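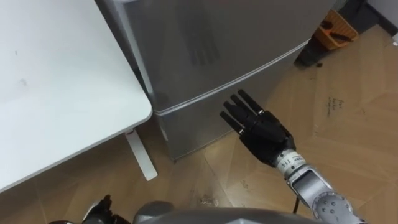

Handout 4, page 2

Keeping Drinks in a Small Workroom
Course notes, Ilse Cuypers

Welcome back! Last time we got as far as shelving, and today we reach my favorite corner of any shared room: the mini fridge and the table next to it. A two-door model like the silver one gives you an upper and a lower compartment, and they deserve different jobs. Learn which is colder before you load anything. Put a thermometer in each one overnight (it's such a satisfying little experiment!) and write the readings on your worksheet.

Placement comes next. Fridge beside table is a lovely arrangement, as long as both doors can swing fully open. Check the maker's manual for the gap it wants at the back and sides.

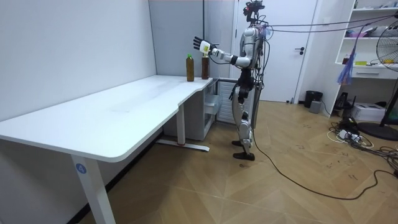 Bottles coming out of the fridge need a landing spot, and I like a corner of the desk for it, well away from papers and keyboards. Stand them upright with a hand's width between them, so you can lift one without knocking its neighbor. Different cap colors are a gift here: green for one drink, dark for another, and you can tell them apart at a glance!

For next time: sketch your own room, mark the fridge, and bring the sketch at 2.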